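Moltley – Layoutraster für Druckseiten

Version 2, Stand Februar

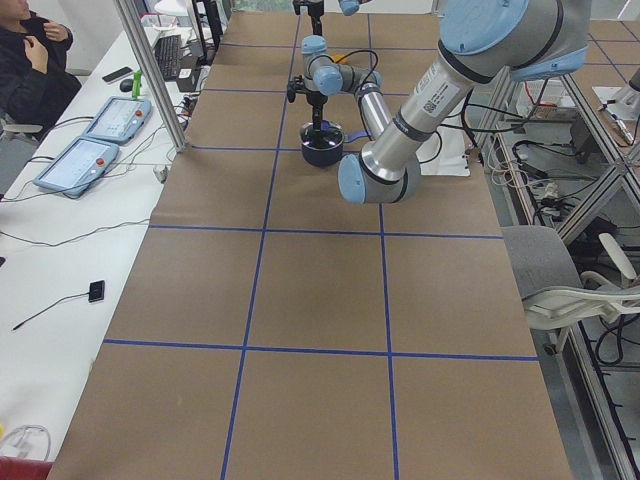
Moltley verteilt Texte und Bilder auf ein festes Seitenraster und schreibt das Ergebnis als PDF. Spaltenzahl und Stegbreite stehen in der Datei garrido.conf. Ein Raster muss nicht fein sein: Die dunkelblauen Klebestreifen auf dem hellbraunen Kraftpapier teilen den vorderen Teil des Tisches in drei Spalten, und mit drei Spalten startet auch die Vorlage Carkham.

Die Vorlage Mostdale hat zwei Spalten und ist für Papier ab 70 g gedacht.

Bekannte Fehler: Fußnoten mit mehr als 22 Zeilen rutschen auf die Folgeseite (Ticket 1357).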